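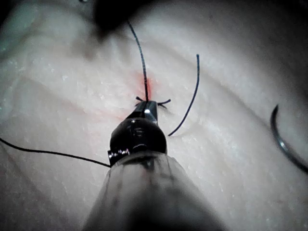
*Instrument tip over a skin pad, seen from close up.*

**Progress report to the Bárány Fund, period ending October**

Project: Corrections and Reader Letters in the Darnton Courier

We asked for money to find out whether newspaper readers notice corrections, and whether noticing them changes how they read. We're seven months in. I can report steady work and a pile of material. I'm less willing to report findings, and I'd ask the Fund to be suspicious of anyone who offers them at this stage, including us.

## Work done

The back issues held at the Fleritz library have now been read through once. They gave us 587 printed corrections, entered with the issue, the page, the wording of the original error where we could find it, and the wording of the fix. Most are dull. Wrong middle initials, wrong church hall, a recipe that asked for a cup of salt. A few are very strange, and one corrects an earlier correction that had been right all along.

The reader letters are slower. Our application said they would be matched to the corrections by date. That was optimistic. The Courier often held letters for weeks, and a letter complaining about an error may have been printed well after the error was fixed, or before it. We've stopped matching by date and now match by subject, by hand.

Stesetti, the transcription tool we budgeted for, reads clean columns well enough. It does badly wherever the page was folded before scanning, and these were newspapers, so they were folded. The sales page promised 90 percent accuracy. I don't know what that was a percentage of. We retype anything we plan to quote.
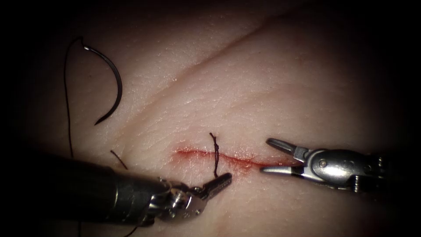
## What we think so far

The application leaned hard on the idea of the loyal subscriber, the person who reads every section and keeps a mental list of mistakes. I no longer believe in this person as a type. The letters suggest that people wrote in about errors when the error touched them: their street, their team, their late uncle. The rest seem to have passed without comment. That could mean readers trusted the paper, or skipped the page, or lit the stove with it. Printed letters can't tell us which, and they had already been picked over by an editor with space to fill.

We held 3 reading sessions at the library to test some of this on living readers. Attendance was fair. Everyone said they always read the corrections.

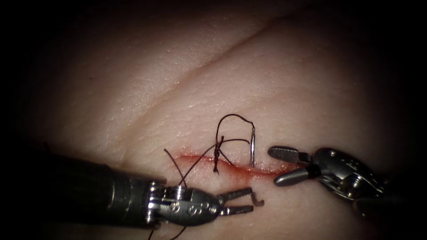

I'd give that answer little weight. People sitting in a library, at a session with "corrections" in the title, were never likely to say anything else. For the next round we'll hand out a plain copy of an old issue and ask general questions afterward, with the corrections box left in its usual spot on page two.

## Money and time

Spending is under budget on travel and over on typing. We'd like to move the unspent travel money across, and can send the revised sheet on request. The public display promised for spring should wait until the letters are done. I would sooner be late with it than fill panels with guesses.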